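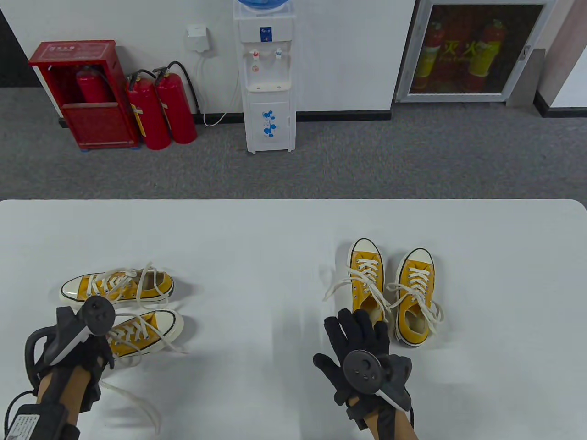 Canvas sneakers and their laces: frequently asked questions

Compiled by Joonas Toivonen for Pelkonen Shoe Repair, Fovbridge. Last gone over in July.

We get asked about laces more than soles, which surprised me when I started at the counter. A lot of what people bring in as fact comes off the back of a package. I have tried to answer with what I have seen on the bench, and where I don't know, I say so.

Do I really need to take the laces out before washing canvas shoes?

Out or fully loosened, yes. The strip of canvas under the laces is where the dirt sits, and you can't get a brush to it with the laces pulled tight. If you are only wiping down the rubber toe cap, leave them alone. I have read that laces left in the shoe will "trap bacteria." Maybe. They will certainly leave a gray ladder on yellow canvas, and that is enough reason for me.

How long should a replacement lace be?

Take out the old one and measure it. I know there are charts. The charts go by eyelet pairs and assume every shoe is the same width across the tongue, and low-tops are not. We once tried three different charts on the same shoe and got three different lengths. If the old lace is lost, measure the one in the other shoe. If both are lost, bring in the shoe and we will thread one at the counter.

Are long laces a mistake by the manufacturer?

Sometimes I wonder. Plenty of canvas low-tops come with laces that reach the floor once you undo them. The usual explanation is that the extra lets you tie a double knot or lace in a fancier pattern. I think it's just as likely that one lace gets used for several sizes. Either way, you can swap them for something shorter and the shoe won't care.

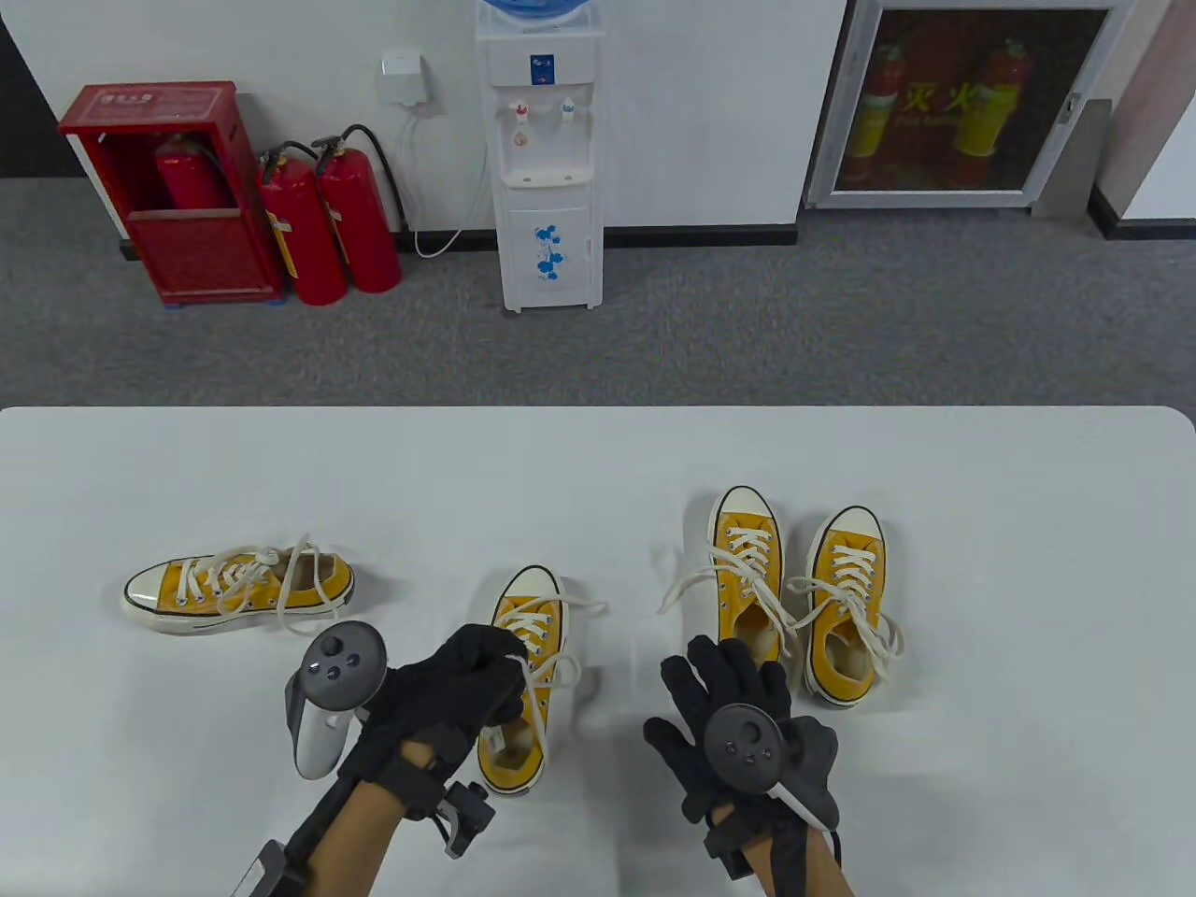 Yellow canvas low-tops with long white laces, none of them put away yet.

Which is better, criss-cross or straight bar?

Criss-cross, for nearly everyone. It evens itself out when you pull on the ends, and you can loosen it with two fingers. Straight bar looks neat in a shop window. On foot it tends to creep to one side, and by the afternoon you have one long end and one short end. There is a Fetura leaflet going around that says straight bar "relieves pressure on the instep." It might on a high instep. I have tried it on mine and felt no difference at all.

Over or under at the bottom eyelets?

Start with the lace going in from the top if you want a flat bar showing above the toe cap. Start from underneath if you want both ends coming up and out. Just do the same on both shoes. That's the whole rule, whatever the videos tell you.

How do I get both ends even?

Thread the bottom pair of eyelets first, then hold both ends straight up above the shoe and pull until the tips meet. Do it now. If you wait until you are at the top you will have to walk the slack back through every hole. Check again halfway up if the lace is a slippery one.

Should I lace both pairs at once or one shoe at a time?

If you are doing two pairs the same color, stand the shoes side by side with the toes pointing away from you and work on one. Keep the others where you can see them, so you can copy the first one you finish. People like to thread all the left shoes and then all the right. I have never found it faster. What does slow you down is a lace from one shoe wandering into the next, so tuck the loose ends inside before you start. 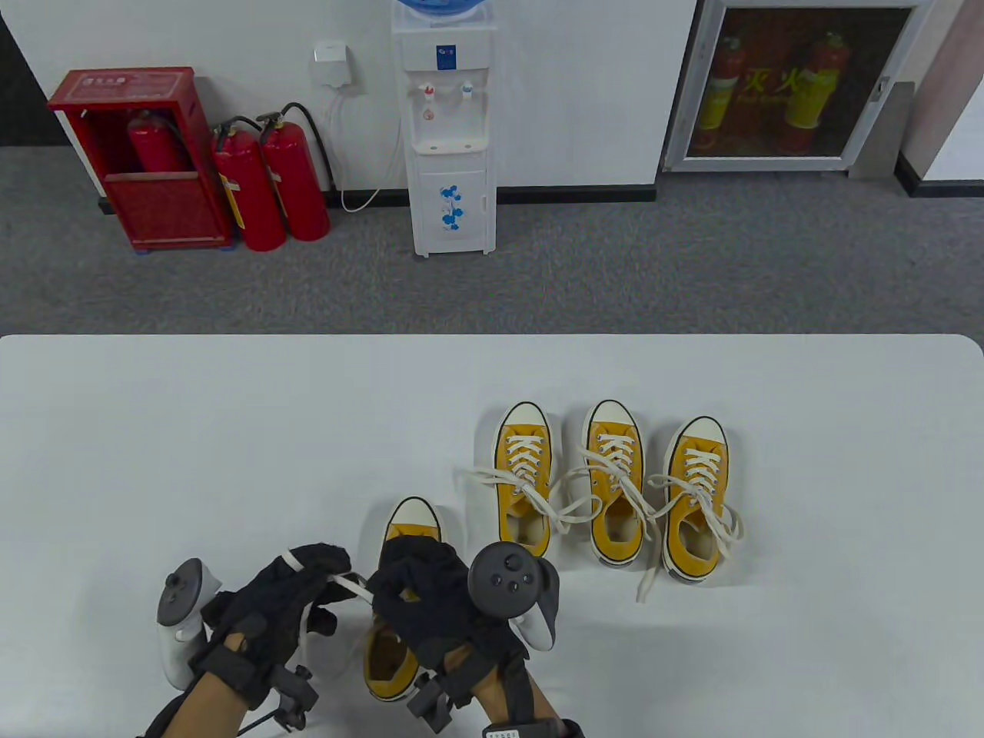
Three in a row, laces threaded but untied. The fourth is being worked on up close.

Are waxed laces worth the money?

For canvas, I doubt it. We stock the Morance ones and people ask for them by name. They hold a knot well and they feel stiff and new for a while. Then you wash the shoes, as you should with canvas, and I would not expect the wax to thank you for it. Plain flat cotton does the job and costs less. Buy waxed for boots.

Can white laces be bleached?

They can. Whether they should is another matter. Soak them in warm water with ordinary laundry soap first and rub them between your knuckles. If they still look bad, new laces cost very little. Bleach can yellow some synthetics, and if you don't rinse well it can end up on the canvas. On a colored shoe that mark is for good.

The plastic tips have come off. Is there a fix?

Clear tape, wound tight and cut at a slant, gets you through a week or so. Clear nail polish works too, but let it harden before threading. The heat-shrink tips sold in packets are fine if you have a steady hand with a lighter. I don't always.

How long should a pair of laces last?

I once saw a package promise 3000 tyings. I'd love to know who sat and tied them. Laces nearly always go at an eyelet, and a rough eyelet will saw through a good lace as happily as a cheap one. Run your fingertip around the metal. If it catches, bring it in and we can replace that eyelet.

Do I have to untie my shoes every time I take them off?

I would. Stepping on the heel to get out is what crushes the back of a canvas shoe, and no lace will fix that afterward. Undo the bow, open up the top two rows and pull the tongue forward. It adds seconds.

How should I store them in winter?

Dry, loosely laced, toes facing the same way so they don't scuff each other. Stuff them with plain paper if the canvas is soft. Cedar blocks smell nice. I have not seen them do much else for a sneaker.

Will you relace shoes for me?

Yes, while you wait, if the counter is quiet. Mornings are better. Bring the laces with you, even the ones you think are ruined.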